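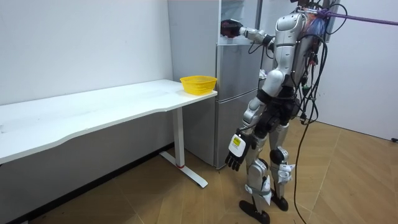 Privik Staff Profiles: README

A small collection of short biographies of people who work in outpatient clinics, gathered from the "Meet our team" pages of the Dumholm and Flomunden practices and tidied up enough to be useful. If you have ever wondered how many ways there are to say that a nurse enjoys hiking, you have come to the right folder.

What's in it

336 profiles, one per line, in profiles.tsv. Each has these columns:

id: a number that means nothing
role: the job title, spelled the way the clinic spelled it
role_clean: the job title, spelled the way we wish they had
years: years of experience claimed in the text, blank if none
training: schools and certificates, separated by semicolons
bio: the full text
site: dumholm or flomunden

Names have been swapped for initials. Pets have kept their names, after a discussion longer than the one about the license.

Where it came from

Both practices gave written permission, and every staff member got a letter with a box to tick. 12 people asked to be left out and were. One asked to be left in but with a better bio, and we declined on grounds of method.
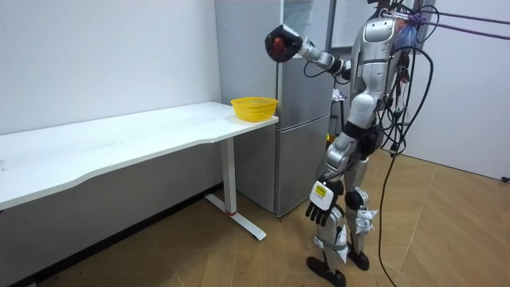

The text was copied by hand in July, mostly by Bjartur Ingvarsson, who had a cold and a lot of tea. The Flomunden site went through a redesign halfway through the job, so its later bios are shorter and use the word "passionate" more.

Cleaning

We removed phone numbers, room numbers and anything about a named patient. We fixed obvious typos in role_clean only. The bio column is untouched, which is how we came to own a phlebotomist with "a real vain for detail." Leave it alone, please. Emanuel Rusu has fixed it twice already and it has been put back twice.

The training column was filled in using the Shimada tagger and then read through by a person. The tagger is good at colleges and bad at everything else. It believes CPR is a university.

Known problems

The years column is what people say about themselves. "Over 30 years" was entered as 30. "Many years" was entered as blank. "Since before computers" was also entered as blank, with regret.

Medical assistants and medical office assistants are different jobs at Dumholm and the same job at Flomunden. We kept them apart, so any chart comparing the two sites by role will look more exciting than it should.

Doctors are underrepresented. Their bios were often a list of publications, and those went into a separate file, doctors_long.tsv, which opens slowly.
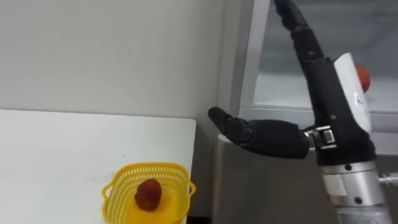 Splits

There is a train file and a test file. The split was made by id, and for a while the same receptionist was in both under two spellings. Version 2 fixes that. If your scores dropped when you upgraded, that was her.

Please don't use it for

Screening job applicants, guessing anybody's age, or writing fake staff pages. The last one has been tried. The result had eleven nurses who all grew up on the same farm.

Feedback

Send corrections to the Privik list with the id in the subject line. Corrections without an id are read aloud at lunch and then lost.

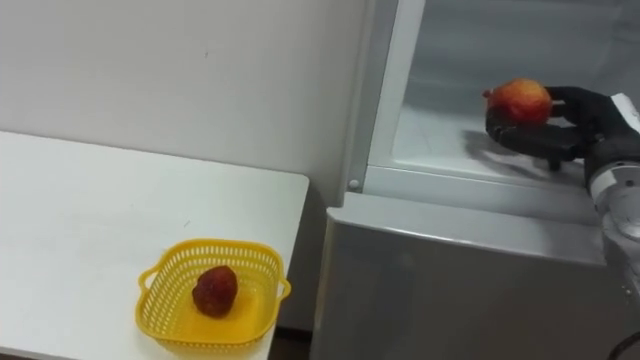

Marcelle Ferrand wrote to the list that the role_clean column lumps licensed practical nurses in with registered nurses in the Dumholm rows, and that anyone who had ever worked a shift with either would know better. She is right. The rows are being redone by Holger Backlund and will be in the next release. Until then, go by role and ignore role_clean for nursing staff.

License

Free for research and teaching. Credit "Privik Staff Profiles" and include the version number. Questions about permission go to Vilhjálmur Brøndum, who answers in the mornings.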